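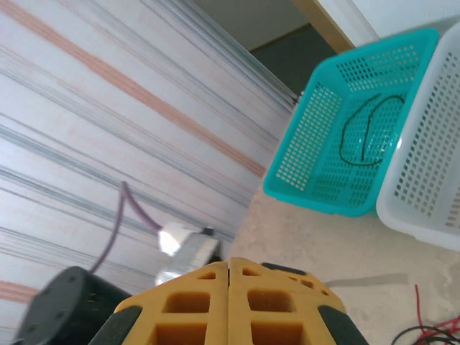 A Place for Every Wire

Most households and small offices own more cable than they use. Chargers outlive the telephones they came with, and lengths of hookup wire are saved for repairs that are never scheduled. At the Tondus storage program in Jeon, which advises residents and small businesses on the care of everyday equipment, wires are now the most frequent subject of inquiry.

The program surveyed 400 homes last September. Respondents were asked where they kept spare wires, and the most common answer was a kitchen drawer. Fewer than half could name the purpose of every item in it.

Su-bin Kwak, who directs the program, recommends open baskets for the first stage of sorting. "A lidded box is where a cable goes to be forgotten," she said. "With a basket, you see what you have each time you pass the table."

Her method begins with a clear surface. Bundles that are already tied go into one basket as they are. Thin single wires go into another, where they can be separated by color later. A third basket is kept free for items that must be tested or returned to their owners. Thick and thin wires should not share a container, as the finer ones are easily bent when a heavy cord is pulled out.

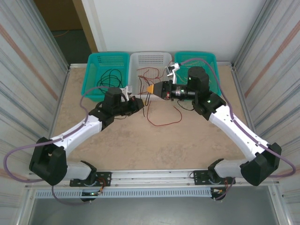
Perforated baskets in teal and white stand at the back of the table. A bundle of black wires rests in the teal basket at left.

Color is useful at this stage, although it need not be elaborate. Two shades of basket are enough for most homes, and a perforated side gives a tag or twist tie somewhere to attach. Labels may wait until the contents have settled.

The largest collection the program has handled belonged to a repair shop in the Dumier district. It came to 669 pieces, and sorting occupied 2 afternoons. The owner kept fewer than a third. The remainder went to the municipal electronics collection, which accepts cords of any length provided that batteries have been removed.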